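Friday at Drarnellow: an open day among the machines

The doors of the Drarnellow works opened at nine, and by mid-morning the car park was full. Fundovetti, the engineering firm that has occupied the site for seven years, holds its open day each May. This year it issued 1,000 tickets, most of them to local schools and to companies in the furniture and fittings trade.

Visitors were taken round in groups of 22. The tour began in the older hall, where fixed arms load and unload the presses, and moved on to the assembly bay used for the Steltunen project. Work there concerns jobs that people find tiring: reaching under benches, holding a part overhead, working by touch where there is little room.

Each demonstration lasted 20 minutes. The firm's engineers spoke plainly about the difficulties. A humanoid robot must keep track of its own arms and legs while it attends to the work, and a low surface overhead leaves it little space in which to do so. Several guests from Lü, a supplier of workshop benches, asked about reach and cable routing — matters which the engineers said were still under review.

A screen beside the bay allowed the audience to follow the task from the robot's own viewpoint, with its legs stretched out on the floor and the fingertips of its left hand at the lower end of a slender metal rod.
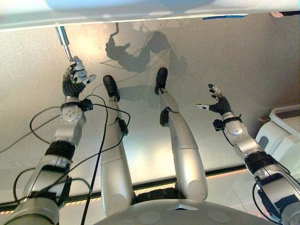 Questions from the floor

The afternoon was given over to discussion in the canteen. Teachers wished to know which subjects pupils should study; the firm recommended mathematics and a practical craft. Applications for the autumn training places are open until the end of the month.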